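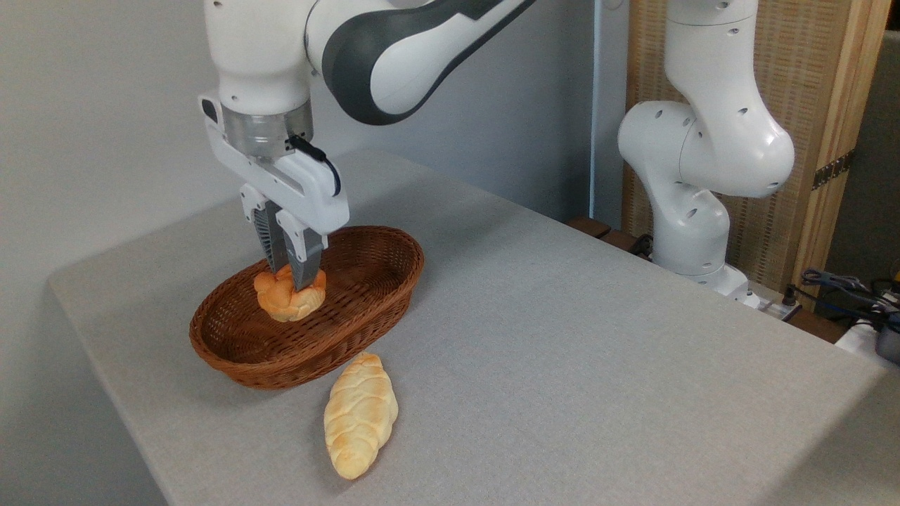 Skostard opens orders for Felel bakery handling kit

Skostard has opened orders for Felel, a gripper and software kit for packing baked goods by robot arm. First deliveries are planned for June.

Felel comprises a parallel-jaw gripper, a mounting flange, two sets of finger pads and a licence for the Granness control software. Closing force is set per product, from a stored list that the user can edit. The kit is meant for small runs of mixed items – rolls, plaits and filled pastries – where a dedicated packing line would be too costly.
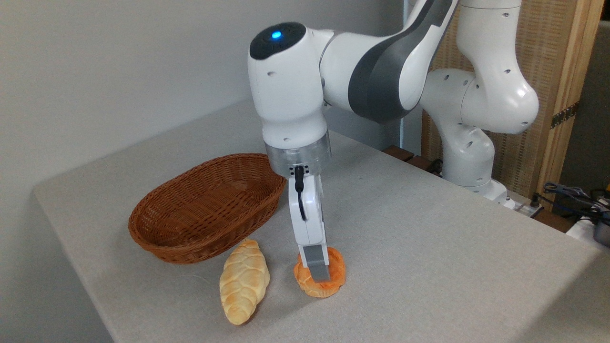 The Felel gripper at a round roll, with a braided loaf and wicker basket alongside.

"Bread varies in height and crust from one piece to the next," said Kuo-hua Yuen, product manager at Skostard. "The operator enters a limit for each product and the gripper stays within it."

A pad change takes 60 seconds and needs no tools. The software ships with 25 product settings.

Felel is sold through Subramaniam, which also handles repairs and spare parts. Replacement pads cost £76 a set. A trial unit can be hired for £298 a week, with set-up included.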